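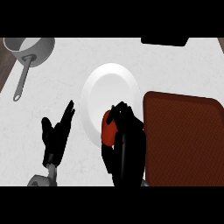 Practice kitchens go wrong in the same ways real ones do, and most of the fixes are ones your grandmother could have given you. I've been writing this column of workshop odds and ends for long enough that half my mail now comes from people teaching a pair of simulated hands to tidy a counter in Flullum, and I love it, because I spend my own evenings doing the very same thing. Take the handle of the saucepan. Mine lies out over the marble, pointing toward the lower left, and for weeks my planner treated the pan as a plain round drum and happily drew paths straight through that long gray handle. A cook knows to mind the handle. Your collision model has to be told.

So, a few things that have saved me some grief, in no special order.

Give every handle its own shape. One thin capsule from the rim to the tip will do, and it costs next to nothing to check. Please don't wrap the whole pan in one big box to be safe! I did that, and lost so much counter that the left hand had no way to get past it. Dulce Cárdenas, who looks after the grasp library over at Ibarra, pads her capsules by 12 millimeters and leaves it at that, and I have copied her ever since.

White on white is a nuisance. If your plate and your counter are both pale, the segmenter will nibble at the rim, and you'll get a plate that shrinks and swells from one tick to the next. Turn up the shading on the inside of the rim, or give the counter a touch more veining, and look at the mask again before you go blaming the network. Tune that with the plate empty. Once a hand is leaning in over the edge of it you'll be chasing two problems at the same time, and you'll fix neither of them before bedtime (ask me how I know).

Save the plate pose before the reach. When the hand comes over the rim, the tracker sees half a plate and decides the center has moved. Store the last good pose, freeze it while the arm is in the way, and let it go again when the view clears. In Cetico that's the "hold while occluded" box on the tracker page, and it's off when you install it, for reasons I have never managed to get out of anyone.

Keep textured mats out of the depth check. A woven or herringbone pattern looks lovely and makes the height map shiver. I mark mine as a flat support surface with a small raised border and tell the perception node to leave it alone. The border does matter, so keep that part in — a fingertip will catch on it.

Plan for the idle hand too. It's so easy to pour all your care into the hand that's doing the gripping and let the other one hang wherever the last plan left it. Give it a parking pose, fingers open, low and well clear of the plate, and make that pose part of the task file. Rigoberto Serrano wrote to me in October about a plan that ran to 3780 waypoints, and when he opened it up, most of them were the free hand shuffling out of the way and back again. With a parking pose he got it down to 1133, and I suspect there's more to trim.

Go easy on soft red things. For anything small and round that might be a tomato, close to contact first, wait a beat, and then add force in small steps. I run 200 short trials with the friction nudged up and down before I trust a grip setting, usually overnight, with the dishwasher going for company.

Name your files like leftovers. Say what's in it and when you made it. "final_grasp_new2" is the foil packet at the back of the freezer, and you'll be sorry. Ulent lets you add a note to each saved run, so use the note, even if it's only "thumb too wide, try again."

Next time I'll get to drawers, and to the letter I had about lids that won't stay on in the physics engine. If you've got a trick for lids, do send it along, I'm still using a hidden joint and I'm not proud of it.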